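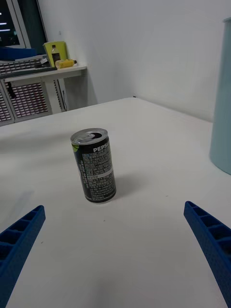 3.2 Track Embedding and Possession Planning

The Pacheco extension was divided into four construction segments, each with its own sequence of utility relocation, slab preparation, rail placement and final concrete. Segments 1 and 4 run in reserved right-of-way and were built without street closures. Segments 2 and 3 run in mixed traffic, and the work there had to be fitted around bus service, deliveries and access to private driveways. This section considers only Segments 2 and 3.

Under the original plan, the contractor, Skistell, would close one side of the street at a time and shift both directions of traffic to the other side. Rail would be laid in panels of 40 feet, welded on site, aligned, and held in gauge by steel ties until the concrete was poured. The plan allowed 70 working days for Segment 2 and 73 for Segment 3. Special trackwork, including the two crossovers east of the Fuvum Street stop, was to be delivered preassembled and set in place during overnight closures beginning at 10 p.m.

Two conditions changed this sequence. First, a water main in Segment 3 was found to lie closer to the surface than the city's records showed, and the track slab above it had to be redesigned. Second, the crossovers arrived before the adjoining plain track was ready. Landry (personal communication) reports that the project office chose to set them at once and leave them unembedded, as the storage yard had no room to hold them. The crossovers were therefore exposed for much of the summer, and cross traffic was carried over them on temporary timber decking.

The effect on the schedule was uneven. Figure 4 shows planned and achieved progress for both segments, measured in feet of track embedded per week. Segment 2 followed its planned curve closely until the closure of the Fuvum Street intersection, when output fell for three weeks and then recovered. Segment 3 began late and did not reach its planned rate until October. The longest continuous pour in either segment was 200 feet, made in the curb lane of Segment 2 after the bus stops had been moved to the side streets.

Figure 4. Planned and achieved track embedding, Segments 2 and 3, Pacheco extension. Source: project progress reports, compiled by the authors.

Interviews with field staff suggest that the weekly rate was governed less by the supply of concrete than by survey checks before each pour. Alignment was measured with the Skitix track gauge system, and any panel outside tolerance had to be adjusted and measured again. Wayne Landry, who supervised the night shift on Segment 3, stated that a failed check after midnight usually meant the loss of the whole shift, as there was not enough time left to correct the panel, pour, and reopen the lane before the morning peak.

These findings bear on the cost model set out in Section 4. The model treats each overnight closure as a fixed charge, regardless of how much track is completed. Where survey checks fail often, the unit cost of embedded track rises sharply even though material and labor rates stay the same. Separate failure rates were therefore estimated for plain track and special trackwork, and the two are reported independently in the tables that follow.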